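季節行事向け印刷用型紙の整備および無償配布 進捗報告(10月期)

提出先:Walberg基金 助成担当 Brodie Tipoki 様
報告者:Parncombe紙工室 Fatos Nedeljković

1. 当期の概要

当期は、秋から冬の行事に使う紙工作型紙の改版、配布ページの更新、Sutcliffe地区の学童施設における試用を実施した。改版の対象は紙ランタン、葉形ガーランド、紙冠、指人形、窓飾り用切り紙、組立小箱の6種である。このうち組立小箱を除く型紙は改版を完了し、配布ページで公開済みである。組立小箱はのりしろの形状を再検討しており、公開は次期に持ち越す。

当期の配布ページからのダウンロード数は合計917件であった。同一利用者による再取得は除外していないため、この値を利用者数として扱うことはできない。型紙別では紙ランタンが最も多く、窓飾り用切り紙がこれに次ぐ。指人形は公開が期の後半になったため、比較の対象から外した。

2. 型紙データの改版

2.1 余白と用紙寸法

旧版は用紙の端近くまで切り取り線を配置していたため、家庭用プリンターで線の一部が印字されないという連絡が複数あった。改版では上下左右の余白を20ミリに統一し、A4とレターのいずれで印刷しても切り取り線が欠けない配置とした。これに伴い紙冠の帯は一枚に収まらなくなったため、二枚に分割し、継ぎ目に合わせ印を付けた。合わせ印は切り取り後に裏面へ隠れる位置に置いている。

倍率の誤りを利用者側で検出できるよう、各ページの右下に確認用の目盛りを追加した。印刷設定が「用紙に合わせる」になっている場合、目盛りは表記より短く出る。説明文には実寸で印刷する手順を記載した。

2.2 線種の整理

切り取り線は実線、山折りは一点鎖線、谷折りは破線とした。旧版では型紙ごとに線種が異なり、組立小箱と紙ランタンで破線の意味が逆になっていた。凡例は全ページの同じ位置に配置した。のりしろは淡い灰色で塗りつぶし、白黒印刷でも判別できる濃度に調整してある。

線幅については、細線では児童が切る位置を見失いやすく、太線では線の内側と外側のどちらを切るかで寸法に差が出る。外周を太線、内部の切り込みを細線とする現行案を当面維持する。

2.3 書き出しと容量

書き出しは組版ツールKamitelで行い、線画はベクター形式のまま保持した。彩色済みの見本ページのみ画像を含む。旧版は見本画像が過大で、回線の遅い環境では開くまでに時間がかかっていたため、画像の解像度を200dpiに下げた。見本ページは色の配置を参照するためのものであり、この解像度で用途上の支障はないと判断した。

書体の埋め込みは全ファイルで確認した。旧版の窓飾り用切り紙には埋め込み漏れがあり、一部の閲覧ソフトで注記が別の書体に置き換わっていた。現行版では解消している。
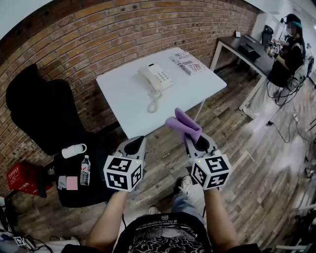
図1 板張りの床の上で両手に持ったグリッパー

3. 試用の結果

試用はSutcliffe地区の学童施設で、水曜の放課後に実施した。対象は紙ランタン、葉形ガーランド、紙冠とし、印刷は施設の既存プリンターを使用した。用紙は普通紙と厚紙の両方を用意し、参加児童が選択した。

紙ランタンでは、切り込みの終端を越えて上縁まで切り離す例が目立った。終端に小さな丸印を付けた修正案を同じ日の後半に配布したところ、切り離しは減少した。ただし後半は指導員が実演を加えており、丸印のみの効果は分離できていない。修正案は正式版に反映した。

葉形ガーランドは普通紙では葉先が垂れ、紐に通した後の向きが安定しなかった。中央の葉脈を山折りにすることで改善したが、低年齢の児童には折り線の位置合わせが難しかった。説明文では厚紙を第一候補とし、普通紙の場合に山折りを加える記載とした。

紙冠は二枚に分割した帯の接合に時間を要した。テープ止めでは作業中の外れは見られなかったが、のり付けでは乾燥前に頭に巻いて継ぎ目がずれる例があった。接合はテープを標準とし、のりを使う場合は重しを載せて待つ工程を手順に追加する。

4. 説明文の改訂

手順の説明は型紙と別のページにまとめ、型紙面には線種の凡例と型番のみを残した。これにより、型紙だけを必要枚数印刷し、説明は大人が一部持つという運用が可能になった。施設側からは、説明ページの文字が小さいとの指摘を受けている。次版では行間を広げ、手順ごとに図を左、文を右に揃える。

用具の表記も統一した。「のり」「スティックのり」「接着剤」が混在していたため、水分によるしわが出やすい工程に限り種類を指定し、それ以外は「のり」とした。はさみで切れない内側の抜き部分はカッターの使用を前提とし、大人の作業であることを該当する手順の先頭に記した。
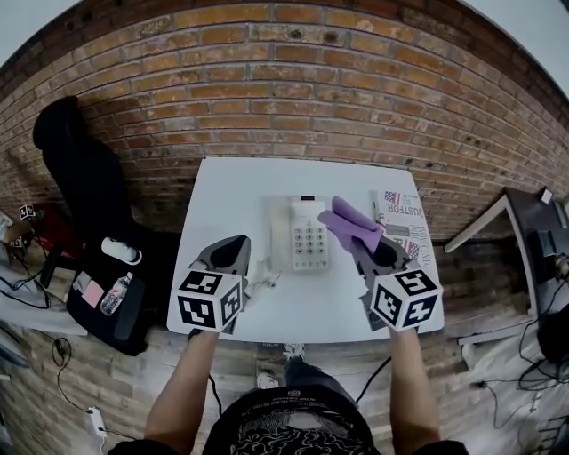
配布中の型紙を、施設の行事用に大量に印刷して参加者に渡すことはできるか。
非営利の行事であれば、申請なしで印刷と配布ができる。型番と利用条件の表示は削除せず、型紙を販売する場合は事前に当室の許諾を得ること。

5. 課題

組立小箱は、蓋と本体を同じ展開図から切り出すと紙の厚みの分だけ蓋が入らない。普通紙では問題が出ず、厚紙でのみ発生する。厚紙用の展開図を別に用意する案と、蓋の寸法をわずかに広げて共用する案を比較中である。共用案は普通紙で蓋が緩くなるが、ファイルを取り違えるおそれがない点で有利である。

配布ページの検索機能は、型紙名が完全に一致した場合しか結果を返さない。「ランタン」では該当するが「提灯」では該当しないため、別名を登録する欄を設ける。登録作業は手動で行い、当室で分担する。

旧版のファイルへの直接リンクが外部のページに残っており、改版後も旧版が取得されている。旧版の場所に現行版への案内ページを置く処理を進めているが、紙冠は分割によりファイル構成が変わったため、対応付けの確認が終わっていない。

6. 経費の執行状況

当期の支出は試用に使用した厚紙、印刷消耗品およびKamitelの利用料である。費目間の流用はない。厚紙は試用での消費が見込みを下回り、残りを次期の組立小箱の検証に充てる。領収書の写しと内訳は別送の明細に含めた。

7. 次期の予定

組立小箱の展開図を確定し、公開する。説明ページを新しい配置に改め、既公開の型紙から順に差し替える。指人形と窓飾り用切り紙については、Parncombeの図書室で試用を行う方向で日程を調整している。切り紙は折り重ねた状態での切りやすさを主な確認項目とし、折り数を減らした図案も併せて用意する。

別名登録欄の追加は配布ページの更新と同時に行う。作業の順序に変更が生じた場合は、次回の報告を待たずに貴基金の担当窓口へ連絡する。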